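From: Haiyan Zheng
To: cell-planning list
Date: 2019-02-26
Subject: Re: [cell-planning] Second arm for the Komen bench, budget line

Jianguo Xiong wrote:
> Trillero have come back with a price for two arms on a shared rail,
> and it is 8 percent under what we set aside. Harsh has the layout
> running in simulation and the part goes onto the block every time.
> I would like to put the order in before the quote runs out. Does
> anyone object? If not I'll send it to Jianhua for sign-off.

I object, or at least I'd like to slow down.

The price covers the arms, the rail and the mounting plates. I went through it twice and could not find fingertips, cable guides, any kind of guarding, or a single hour of anyone's time on site. When we bought the Imlow unit those lines came to 70 percent of what we paid for the arm itself, and we had to beg for the money in September. Eight percent under doesn't look like much of a saving next to that.

Then the second arm. I have read the request three times and I still can't tell what it does all day. One arm places the part. The other is there for "future handover work," and Shuzhen tells me no job on her schedule for the next 6 months needs a handover. If there is one, please name it on the list. If there isn't, let's buy the rail long enough for two and one arm to go on it. Ask Trillero to hold the price of the other — they may say no, but it costs us an email.

On the simulation: I have no quarrel with Harsh's work, it's tidy and it helped me see the reach. But "every time" means every time in a model. Our parts come in a tub with flash on the edges, and the base gets bumped by whoever is sweeping. I'd want to see 20 real parts from the tub go onto a real block at Trillero's shop, with one of us standing there, before Jianhua signs anything.

Also, who is looking after it? Omerović quoted us for service on the old line and that contract doesn't stretch to this one. I see nothing in the plan for it.

Harsh's layout is below so that we are all talking about the same thing.
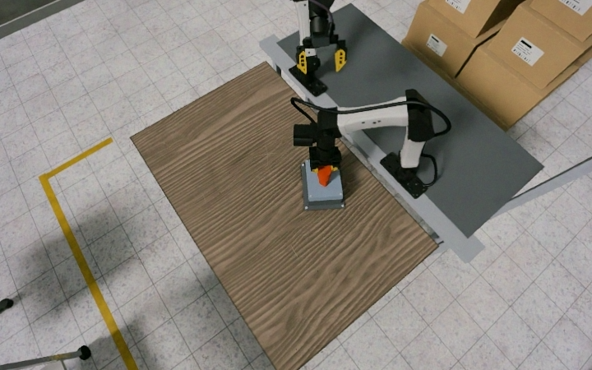

Jianguo, could you send round the full quote, with the terms page? I only have the summary. I can turn my comments into a revised budget sheet once I've got it, and Shuzhen has offered to check the hours.

Haiyan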